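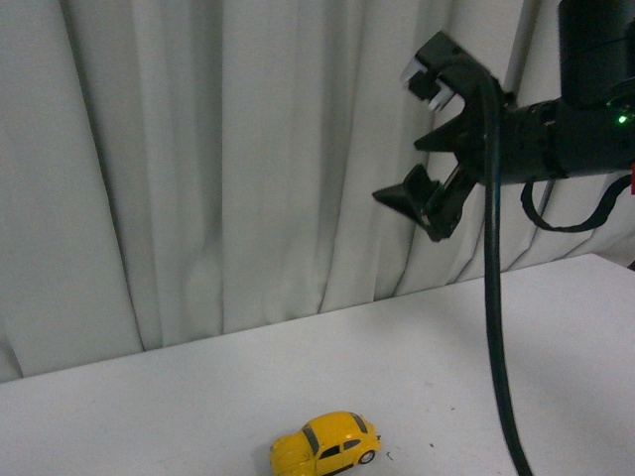 Small yellow toy car on a white table, gray curtain behind.

Search this forum
Advanced search
Print this thread | E-mail this thread

Galvanized or painted for an outdoor pipe rack?

relton_shop
We are quoting a pipe rack for a customer near the coast. 24 bays, channel posts, angle bracing, all bolted. The drawing says "painted or galvanized" and leaves it to us. The customer wants the cheaper one but also wants it to last. What would you pick?

N. Marsden
Galvanized. Near salt air I would not paint bare steel and walk away from it. You will be back touching up every bolt hole.

weldbead774
Depends on the prep. If it gets blasted properly and gets a zinc primer with two coats over it, paint holds up fine. Most of the failures I see were wire brushed on a damp morning and painted by lunch.

N. Marsden
Sure, but he said cheapest. The cheap paint job is the wire brush one.

relton_shop
We do have a blast booth, but it is small. The posts would fit, the long headers would not. They would have to go out either way.

Zyanya Ledesma
Check the tank length at your galvanizer before you quote anything. We had headers for the Lozano job that were too long for a single dip. They had to be dipped one end and then the other, and there was an extra charge for it. Also make sure any closed sections are vented. They sent two of ours back on a Friday because the holes were too small.

weldbead774
And watch the thin stuff for warping. Light plate welded to heavy channel can pull when it goes in the zinc. I have spent a whole day straightening base plates.

relton_shop
Base plates are heavy, so I'm not too worried there. The bracing is the light part, but it ships loose and gets bolted up on site.

Zyanya Ledesma
Then you should be okay. Loose angle comes out straight enough most of the time. Order galvanized bolts to match and tap the nuts oversize – plain nuts will not run down the threads.

pipe_dan
Going against the crowd a bit. We did a rack for Sostico with painted steel and it still looks good, but it is well inland and they have a maintenance crew. No crew, no paint.

N. Marsden
I can agree with that.

relton_shop
No crew on this one. I will price it galvanized and put paint in as an alternate, with the blasting spelled out. Calling the galvanizer in the morning about the tank.

weldbead774
Fair enough. I still say a good paint job beats a bad dip. Ask them how they handle touch-up on the field cuts too.

Print this thread | E-mail this thread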